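Kabel, Kanten, Kratzer: Arbeitstische im Projektraum Nekska
Projektbericht, Studiengang Innenausbau, Wahlmodul Möbel im Gebrauch
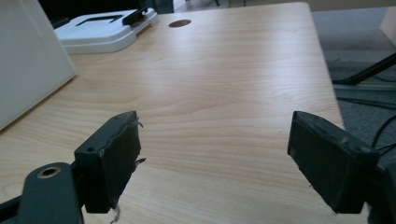 Abb. 1: Helle Tischplatte mit Holzmaserung und rundem Kabeldurchlass nahe der hinteren Kante.

1. Ausgangslage

Der Projektraum Nekska wird seit zwei Semestern von mehreren Kursen gemeinsam genutzt. Die Tische stammen aus einer Sammelbestellung bei der Firma Starkeo und sind laut Lieferschein alle gleich. Im Alltag gab es wiederholt Beschwerden: Kabel hängen über die Vorderkante, Netzteile liegen auf der Arbeitsfläche, und bei Gegenlicht ist die Platte anstrengend für die Augen. Unsere Gruppe sollte prüfen, was sich ohne Neukauf verbessern lässt.

2. Vorgehen

Im April haben wir 9 Tische aufgenommen und jeweils Plattenmaß, Zustand der Kanten und Lage des Kabeldurchlasses notiert. Dazu kam ein kurzer Fragebogen, der im Raum auslag. Zurück kamen 83 Bögen, davon waren sieben nicht auswertbar (doppelt abgegeben oder leer). Die Fragen bezogen sich auf Kabelführung, Blendung und Reinigung.

3. Ergebnisse

Kabelführung: Der Durchlass sitzt nahe der hinteren Kante und ungefähr mittig. Für einen Bildschirm ist das günstig. Wer seitlich sitzt oder zu zweit arbeitet, führt das Ladekabel meistens über die Längsseite nach unten. Das war auch der häufigste Kommentar in den Fragebögen. Viele gaben an, den Durchlass nie benutzt zu haben, weil der Stecker des eigenen Netzteils nicht hindurchpasst.

Blendung: Die helle Platte reflektiert seitlich einfallendes Licht. In Abb. 1 kommt es von rechts oben, in der Mitte und hinten glänzt die Fläche stärker als vorn. Am Vormittag war der Effekt in unserer Reihe am Fenster am deutlichsten. Wir haben zwei Tische um 90 Grad gedreht und eine Woche so stehen lassen. Die Rückmeldungen waren besser, allerdings wurde der Durchgang zur Tür zu schmal.

Oberfläche: Die Maserung verläuft in Wellen, auf der Abbildung grob quer. Feine Kratzer fallen beim normalen Arbeiten kaum auf und lassen sich erst mit einer flach gehaltenen Lampe gut erkennen. Klebereste waren das größere Problem. Wir haben den Reiniger Letero und warmes Wasser mit etwas Spülmittel verglichen. Nach einer kurzen Einwirkzeit war kein Unterschied festzustellen, deshalb empfehlen wir das Spülmittel.

4. Umgesetzte Änderungen

An zwei Tischen haben wir unter der Platte eine Kabelwanne Modell Cifuentes montiert. Die Steckdosenleiste liegt jetzt dort - der Boden bleibt frei und die Netzteile müssen nicht mehr auf die Arbeitsfläche. Die Schrauben wurden kürzer gewählt als mitgeliefert, die Originalschrauben wären durch die Platte gegangen. Das haben wir an einem Reststück getestet.

5. Offene Punkte

Ein zweiter Durchlass an der Längsseite wäre sinnvoll. Bohren durften wir bisher nicht, die Anfrage läuft. Ungeklärt ist auch, ob eine matte Auflage die Blendung ausreichend mindert. Ein Muster in Grau liegt im Materialschrank, zweites Fach von oben. Die Messblätter und die Vorlage des Fragebogens sind im Kursordner abgelegt und können von der nächsten Gruppe übernommen werden.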